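Grilley Tidy-Up Set, README

Version 2, last edited 17th January

What this is

1207 short recordings of small household jobs done at a table with a hand-held gripper: putting things into a wire basket, taking them out again, wiping down, folding a cloth. The jobs were picked by the Grilley project because they are dull and because people keep telling us machines can already do them.

We are not convinced. Most of the clips we get sent show one tidy table, one object and a cut just before the awkward bit. We wanted the awkward bit left in.

What is in it

1000 recordings are for training and 179 for testing. The remainder are spoiled takes, kept in their own folder, and we would ask you to look at them before you look at anything else. Each recording comes with a plain text note giving the job, the start state and whether the person holding the gripper thought it had gone well. They were often generous.

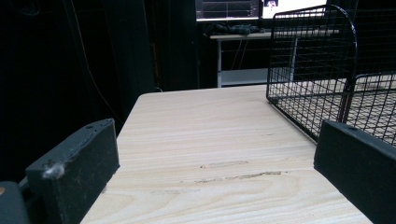 Wire mesh is harder than it sounds. A depth sensor sees the table through the holes, a finger can catch on the rim, and a basket that has been nudged is no longer where the plan says it is. The Bernon baseline, which we include unchanged, treats the basket as a solid box. That is fine until it has to reach inside one.

What it does not show

A person's hand is behind every movement here. If your model copies the movements well, you have a model that copies people at a table. Please don't write that it can tidy a kitchen. The Claltuseo write-up in December made that jump in its first paragraph and we have been answering emails ever since.

There are no stairs, pets, children or wet floors in the set. Lighting is uneven and we left it so.

Known faults

Some notes say "basket" where they mean "tray". The cloth jobs are badly under-represented. Timings in the Chávez subset drift and shouldn't be used to compare speeds.

Use

Free for research. If you report a success rate, say who reset the table between tries, and how often.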